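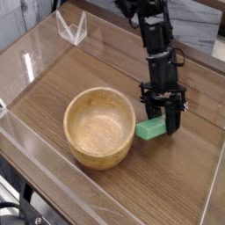

Figure 2. The bowl cell with the gripper at the block, inside the clear acrylic walls.

4. Setting up and looking after the cell

I want to spend a whole section on the cell itself, which most papers get out of the way in a paragraph. We ran the Dromia cell for 12 weeks and finished 3,690 pick-and-place cycles on it, and a good share of what I learned in that time had very little to do with the learning code. It had to do with screws, cable slack and a wooden bowl that wouldn't stay put. If you're planning to build something like this, I'd rather you read this part than the results table (though please read the results table too!).

4.1 The table and the walls

The work area is a wood-grain tabletop with clear acrylic walls standing on it. We went with clear walls so that a fixed camera could look in from outside, and so could I, with a cup of coffee, without leaning over anything. The price is glare. Figure 2 has a bright vertical streak on the back wall, and the tabletop picks up soft highlights of its own between the bowl and the arm. Early on I tried to get rid of all of it. I moved lamps, I hung paper, I turned one fixture to face the ceiling, and every fix made a new streak somewhere else. In the end I settled for keeping the glare in the same place from one session to the next. The lamp positions are marked on the floor with tape, and before each session I compare the live view with a saved one and nudge things until they agree.

The back wall also has a small V-shaped bracket on top, made of the same kind of clear material. It's easy to miss and it matters more than it looks, at least to me, as I use it as a landmark when I line up the view. If the bracket has shifted on the screen, then either the camera has been bumped or the wall has, and both of those mean stopping to check before running anything.

Cleaning is dull but it counts. We wipe the walls with a dry microfiber cloth at the start of the day. I used a spray cleaner in the first week and it left a haze that showed up as a faint gray patch in the recordings. The cloths came in a box from Uline, and I think we're still on the same box.

4.2 The bowl

The bowl is light wood with a thick rounded rim and fairly straight sides. I like it a lot as a target. The rim gives you something definite to clear, and the deep sides mean that a block dropped in the middle tends to stay in. It also slides. A finger that brushes the outer wall on the way down can push the bowl a few millimeters, and after a long run those few millimeters add up to a bowl that has wandered well away from where the planner believes it is.

We tried putty under the base and I hated it. It held the bowl so firmly that light contact, which should have been harmless, tripped the force limit on the arm and stopped the run. So we took the putty out again and wrote a reset step into the routine: after each block of trials, the operator puts the bowl back on its mark by hand and confirms it on the screen. It's slower — there's no getting around that — but the stops nearly vanished and the data got easier to read.

4.3 The gripper and its plate

The gripper is a parallel-jaw unit hung from a flat black plate under the wrist. Nearly all of our maintenance happens within a hand's width of that plate. The screws there work loose. They do it slowly, and you won't feel it by wiggling a finger, but you'll see it in the numbers: the closing position drifts, and then one day the jaws meet the block a little crooked and the block turns in the grip.

My routine is simple enough. With the arm parked and the power off, I go over the plate screws with a torque driver, one side and then the other, and I put a tick in the log. Next I look at the finger pads under a desk lamp. Then power on, close the jaws on a gauge block, and write down the reported width. If the width has moved by more than our limit, I re-zero the gripper and measure again. On a good morning the whole thing is over before the computer has finished its updates.

We replaced the pads 2 times during the study. The first set was changed on a schedule, and I couldn't see much wear on it, so for the second set I waited until the grip checks began to fail. I wouldn't wait that long again. The cycles just before that change have more slips in them than any other stretch, and we had to flag them in the dataset.

4.4 The cable at the wrist

A thin black cable loops out from the right side of the wrist and tucks back in toward the housing. I spent more time on that loop than on any other part of the machine. Too short, and it pulls tight when the wrist turns toward the far wall. Too long, and it swings out far enough to catch the top of the acrylic on the way down. The loop we ended up with came from plain trial and error: run the wrist through its full range at low speed, watch the cable the entire way, let out or take in a little, and go again.

I'd suggest doing this before you calibrate anything. A cable that tugs on the wrist puts a small bias on the force readings, and if you calibrate with the bias in there you'll be chasing it for weeks. (We did. The Isov logging script now plots wrist force against wrist angle at the start of each session, so a tight cable shows up as a slope that wasn't there before.)

4.5 Checking the low grasp

The hardest pose in the task is the one with the block right up next to the bowl. The left end of the block is nearly against the outer wall, and the fingers have to work very close to the tabletop without scraping it.

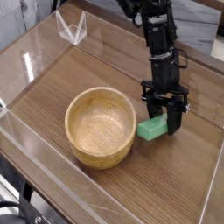
Text and photos: the Mahrous Cell Group

The green block is a good test piece for this pose. It's long compared with its height, so a small error in the angle of the gripper shows up as a visible tilt at the far end. I set the floor height first, by lowering the closed jaws onto a paper strip until the strip just drags, then backing off. After that I place the block beside the bowl and step the arm down slowly with the jaws open, checking both fingers against the wood. One finger is partly hidden behind the block from our camera's side, which used to bother me, so I check that one by eye from the other side of the table before I close the jaws.

We repeat the floor-height check any time the plate screws have been touched. I skipped it once after what I thought was a tiny adjustment, and the next run left a short scratch in the tabletop and a nick in one pad. Neither one ruined anything, but I've been strict about it ever since.

4.6 What we changed in the schedule

At the start we planned one full service at 3,000 cycles and only a quick look before that. The quick looks kept finding things, so we moved the screw check and the width check to the start of every session and left just the joint inspection and the full recalibration for the big service. The recalibration itself went smoothly. The joint inspection took most of an afternoon, mainly because I'd routed the base cables in a way that made the stand awkward to reach, and I had to undo my own cable ties to get in there.

The daily checks are kept in a plain text log next to the recordings, one entry per session, with the jaw width, the floor height, the pad condition and anything odd I noticed. Section 5 uses the jaw widths from that log to sort the slips into those that follow a drift in the gripper and those that don't.

Dromia cell project, Mahrous Cell Group | Contact | Copyright Mahrous Cell Group | Back to top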